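3. How We Collected the Table-Clearing Data

We didn't start out wanting to work on bowls. Our first proposal for the spring project course was a laundry-folding policy, and our advisor, Nesma Shehata, let us chase that until February before asking (very gently) how many shirts we had folded. So we switched to clearing a table after a meal, which all of us know how to do without thinking, and we kept the recording software we had already written. That software is called Brudska, and it is the one part of the laundry plan that made it into this paper.

3.1 Tasks

We settled on 4 tasks: nesting bowls, stacking plates, moving a bowl onto a plate, and pulling the top item off a stack. They sound like baby steps, and for a person they are. For a parallel gripper, nesting is the mean one. You have to pinch the rim, keep the bowl level on the way over, and then let go while one finger is squeezed into the gap between two rims. We argued a lot about whether a nest counts as done if the top bowl sits crooked. I wanted to be strict and lost the vote, so in all our numbers a tilted bowl is fine as long as it rests inside the one under it.

3.2 Operators and schedule

There were 12 of us in the class, and everyone took a turn demonstrating. I think this helped the data more than anything clever we did in training. People grab things so differently! One of my classmates goes for the near rim every single time, and I always seem to reach for the far one and bump my own wrist. We wrote no script for the order of objects. The only rules were to start with the fingers open, finish with them open, and leave your free hand out of it.

We recorded 368 demonstrations and kept 305. Most of the ones we threw out had tracking dropouts, usually when somebody swung the gripper too fast between objects. A few were my fault: I had left Brudska writing to a full disk and didn't notice until after lunch. Each kept demonstration was trimmed at both ends by hand and tagged with its task and operator number.

3.3 Setting and objects

We wanted homes and home dishes from the start. Our first batch came from a bare lab bench, and the policy trained on it (we called that version Seixas) fell apart as soon as it met a patterned tablecloth. Glare was the other big headache. A glossy cover under a window gives you a bright patch that slides around as the camera moves, and Seixas loved to reach for it. For the second version, Tradgate, we stopped pulling the curtains and just let the light in. Figure 2 gives a sense of what the gripper cameras had to deal with.
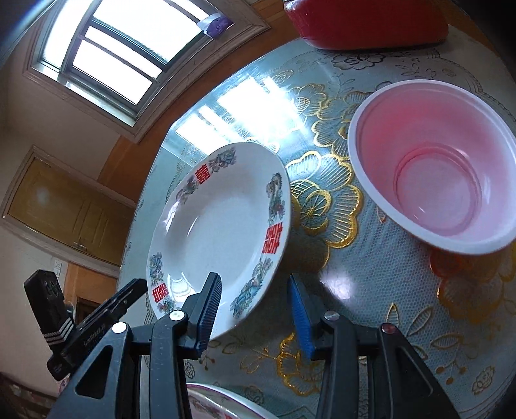
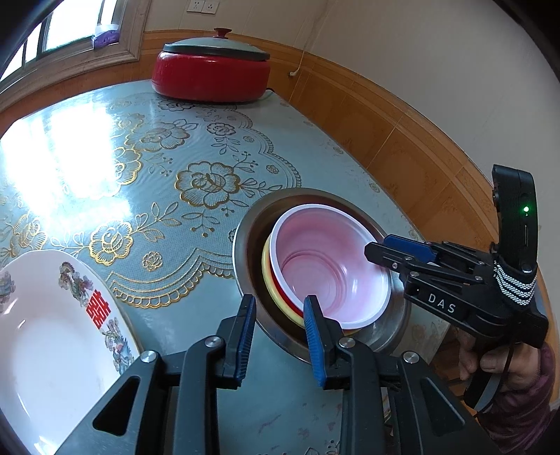
Figure 2. Two views from the gripper cameras, both with bowls and printed dishes on a flowered tablecloth and window light on its surface.

We split the data by operator for testing, so the people in the held-out set never show up in training. I'd do that again in a heartbeat. When we split at random, the scores looked great and told us almost nothing, and we spent a very happy evening believing them.

One thing we'd change is the labeling. We tagged each demonstration with a single task, but plenty of them wander: someone nests a bowl, doesn't like it, pulls it back out and tries again. Those retries are probably useful, and right now the model sees them as part of one long nesting motion. Cutting them into shorter pieces is on the list for the next group, along with a proper check for disk space. The trimming tool, Ferkness, also needs an undo button. It saves over the old file the moment you let go of the slider, and I lost two good plate stacks that way before I started making copies.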